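The snack box started in October, when I got tired of opening four different cupboards to find one packet of crackers. We had things in the pantry, things in the drawer under the kettle, and a bag from the Riseck market that had been hanging on the door handle since summer.

So on Tuesday I put the flowered cloth on the round table, tipped out what I had and sorted it. The box is one I already owned, long and open at the top, pink on the inside. It used to hold envelopes. It is shallow, so packets have to lean, but you can see what you have without digging.

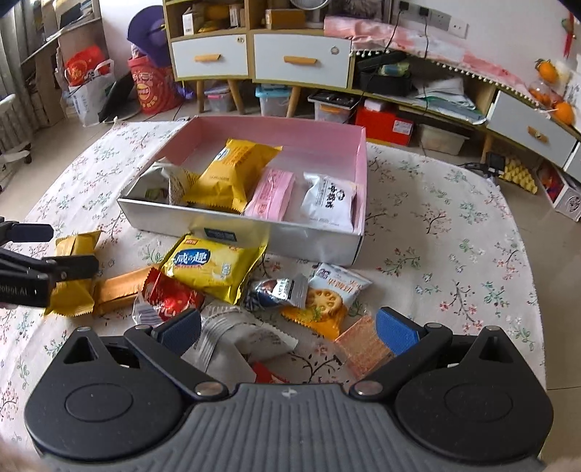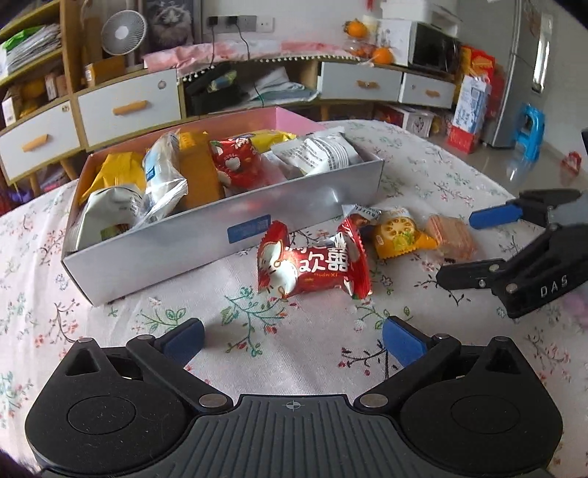 Memia Home Cooking and Pantry Club

My rules are simple. Flat bars go along the bottom. Puffy bags go at the ends where they won't get crushed. Anything with less than a month left on the date goes at the front, and if I don't like it I take it to club. The lotus root crackers are mine and they go in last.

I spent nearly 30 dollars on snacks last month, which is more than I thought. The new plan is that I don't buy any until the box is down to the last row. Florin Ursu from club does the same thing with tea and says it took him 8 weeks to get through his.

I looked at a divided tray at Bullix too, but the sections were too narrow for the bigger packets, so I left it.

Next I want to do the spice shelf. I have two jars of paprika open and a third one that I bought by mistake at Stoica. If anyone in the club needs paprika, let me know before the next meeting.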